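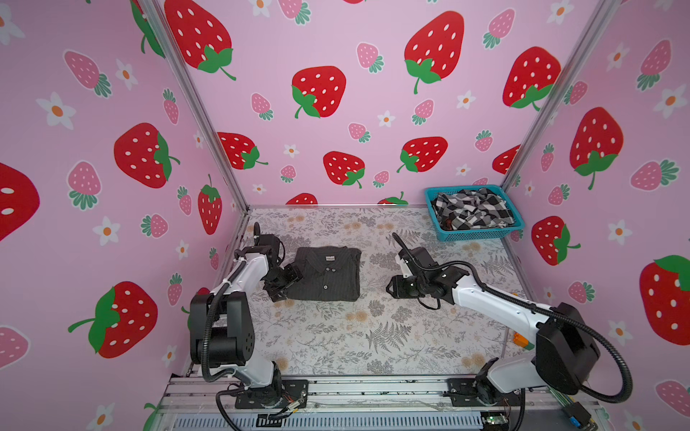

Will the folding stations at Sakby mean fewer people on the finishing floor?

Current staffing stays as it is through the first year, and the work of the folding team moves toward inspection, sorting and station supervision.

Sakby, the garment care and rental company, has placed two robotic folding stations in regular service at its Greltent plant, the company announced in February. The stations were supplied by Nemska and handle shirts after pressing. Each has a pair of arms mounted on a rail at the front of a table, and each is assigned an operator who was previously part of the hand folding team.

The plant employs 18 people in finishing. Under the agreement reached with employee representatives before installation, no position in the department will be removed during the first year of operation, and hourly pay for those who move to the stations will not be lower than their former rate. Piece bonuses, which made up part of the folding team's earnings, have been replaced by a fixed supplement.

"Folding is hard on the shoulders and wrists, and we have had people on restricted duty every winter," said Kanokwan Paisan, finishing manager at Greltent. "The arms are slower than an experienced folder. We did not buy them for speed. We bought them so that one person does not have to make the same movement for an entire shift."

During the trial period the stations folded 2669 shirts. Operators refolded any item that did not meet the plant's standard, and the reason was entered in a log kept at each table. Collars that shifted during the last fold were the most frequent entry, followed by creases at the lower corners. Dark fabrics with a fine stripe were moved to a separate group after operators noted that they needed more attention at inspection. The log is reviewed with Nemska's technicians at the end of every month.

Operators completed a training course before working alone. It covers starting and stopping the arms, clearing a dropped or twisted garment, and deciding when an item should go back to the hand tables. Only trained staff may reach into the enclosure, and the arms must be stopped first. A short refresher is required after any change to the folding program.

Paraschiva Văduva, who represents finishing employees at the plant, said that the change has been received with mixed feelings. Several members of the team asked to be considered for the operator role, while others preferred to remain at the hand tables and have been allowed to do so.

"The physical side is better, and people say so," Ms. Văduva said. "The other side is that you stand and watch, and you have to stay alert while you do it. We asked for rotation every two hours and we got it. What we still want in writing is what happens after the first year."

The company said that discussions on staffing beyond that period will begin before summer. Shift start times remain unchanged, with the first shift beginning at 6 a.m.

Hand folding continues for children's wear, knitwear and all orders for the Katayama hotel account, which specifies a different fold. Sakby intends to bring that account onto the stations once a further 1000 shirts have been completed with the revised collar step. No decision has been made on similar equipment at the company's other plants.

Employees with questions about training dates or the rotation schedule should contact the finishing office at Greltent.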